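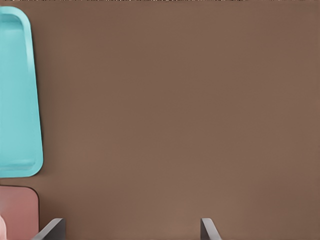
The supply office of the Fasthorpe school district serves 15 buildings from a single storeroom on Adams Street. Its supervisor, who has held the post for seven years, met with this newsletter in August, when orders for the new term are at their heaviest.

"People assume we buy things," the supervisor said. "Most of the work is finding out what a building already has."

Before the present system, each school ordered on its own account. Two schools might pay different prices for the same box of folders. Orders now pass through one desk, and the district holds a yearly agreement with Granari, a wholesaler in Imommont.
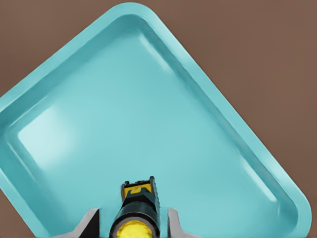 The change was not welcomed everywhere. Teachers were used to choosing their own materials, and some felt the new list was too short. "They had a point," the supervisor said. "We had left off good drawing paper — I still hear about that." The list has since grown to 1,000 items, and schools may ask for additions twice a year.

214 shares

Asked what causes the most delay, the supervisor named missing room numbers. A delivery without one waits at the front office until someone claims it, and in the first week of term that can take days. 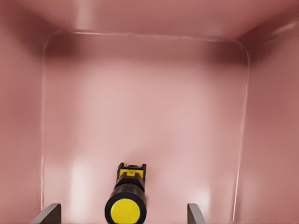 The inside of a pink container, seen from above.

The office plans to move its order form online before the spring term. Paper forms will be accepted until then, provided they reach Adams Street by 2 p.m. "I would ask everyone to print clearly," the supervisor said.

7 comments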